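4. Assembling the paper towel holder

Before you start, put the round wood base on a flat and dry counter. Do not assemble the product in your hands. The Standance holder has one base, one post, one screw and one felt ring. The tool for the screw is in the small bag.

4.1 Turn the base and look for the drilled hole. Clean the dust from it with a dry cloth.

4.2 Hold the post upright and bring it to the base. Do not push yet.

4.3 Insert the screw from the bottom side and turn it by hand until it stops. After this, use the tool for 2 more turns.

CAUTION: Do not use an electric screwdriver. The wood can split, and this damage is not covered by the Niltau warranty.

Round base and other wood parts:
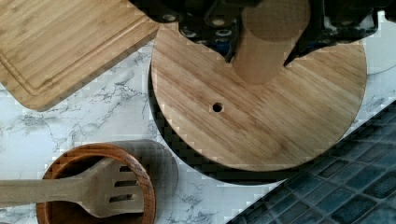
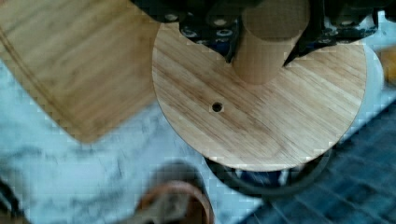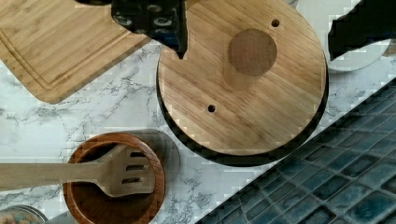

Hatsue Tsuji writes to us that her post was leaning a little after one month of use, and she asks if glue is permitted. She had tightened the screw already on Friday, but with a thick roll it became loose again.

Answer to this: please do not use glue. The post must be removable for cleaning. Take out the screw, put the felt ring between post and base, and tighten again. If the post is still leaning, order the longer screw, part number 104.

4.4 Put the roll on the post. The roll must turn freely. A roll which is pressed too strongly to the base will tear badly.

NOTE: The wood is finished with oil. Wipe it with a damp cloth only and let it dry standing. Do not put it in the dishwasher.

4.5 Check the screw again after 3 days, and then each time when you change the roll.

For wall mounting, see section 5.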